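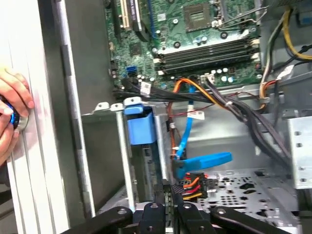 Clearing out a garden shed in a weekend

We use cookies to remember your settings and count visits. Accept | Manage

Pick a dry day and start early. Everything has to come out before anything goes back, and in a shed of ordinary size that takes most of a morning.

Lay an old sheet or tarpaulin on the grass and carry things out in the order you reach them. Don't sort yet. Paint tins, weedkiller and anything with a faded label should stand apart, upright, where children and pets can't get to them. Your council will tell you which of these the tip accepts.

Once the shed is bare, sweep from the roof down. Brush the cobwebs off the rafters, then the walls, then the floor. Look for soft timber along the bottom boards and push a screwdriver into any dark patches. If it sinks in, that board needs replacing before you put shelves against it.

Now sort what is on the sheet. Make one pile to keep, one to give away and one to throw out. My neighbour Delia Sârbu adds a fourth for things she has borrowed, and I have copied her.

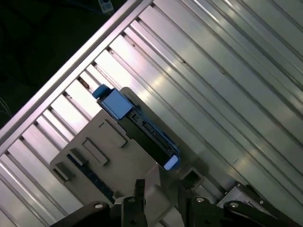
Shelves and worktops come next, and the main choice is what to make them from. Chipboard swells in a damp shed, so I use planed softwood with two coats of varnish. Metal lasts longer, but look at the shape of it before you buy. A slotted aluminium top like this one, with long ribs and grooves between them, would be a nuisance for potting, as the compost would settle in the channels. A flat sheet wipes down in seconds.

Fix the heaviest shelf at waist height and screw it into the uprights, never into the cladding alone. Hang long tools on the wall nearest the door, heads up, and put seeds in a lidded tin.

Leave a gap of 2 inches behind anything that stands against a wall so the air can move. Check again in May for damp.

Kiri Brunton

Related
Fitting a water butt to a shed roof
How to sharpen a spade
Felt or rubber for a small roof?
Storing dahlias over winter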